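Print this page | E-mail this page

Search manuals Enter keyword Go

Section 5. Moving your Kudex library to a new drive

Read this section before you replace the drive in a desktop computer. Set aside an evening or a Saturday morning. A library of 400 GB takes around 5 hours to copy.

Before you start

1. Open Kudex and choose File > Close All Catalogs.
2. Choose Tools > Export Library. Select the external drive as the destination.
3. Check that "Include originals" is ticked. If it is not, only the previews are copied.
4. When the export ends, write down the item count shown in the last window. You will need it in step 9.

Note: Catalogs made with Brilico import as read-only. Convert them first (see page 41).

CAUTION: Do not rename the export folder. Kudex will not find it again.

Fitting the drive

5. Shut down the computer and unplug the power cord.
6. Lay the tower on its side and take off the side panel.
7. Swap the drive as described in the computer maker's manual. Handle the new drive by its edges.
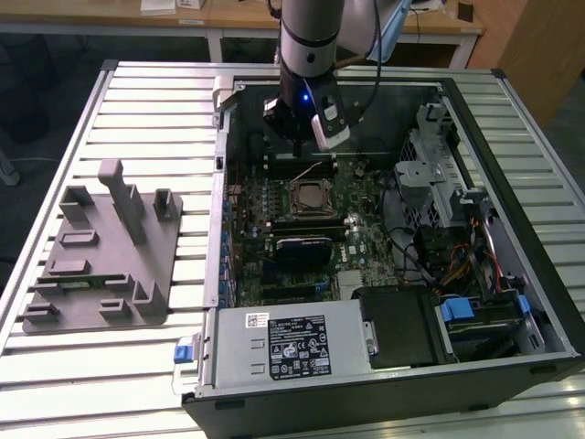 Drive connectors are placed differently from one model to the next, so look up your board before you pull any cable. The maker's name may be printed on the board itself, as with the DELL logo near the lower right of this one. Leave the processor and its metal lever alone. The memory slots are not part of this job either.

Restoring the library

8. Install Kudex and choose Tools > Restore Library.
9. Compare the item count with the one you wrote down.

If error 139 appears, restart and repeat step 8.

Section prepared by Châu Vi

Share (5) | Comments (0)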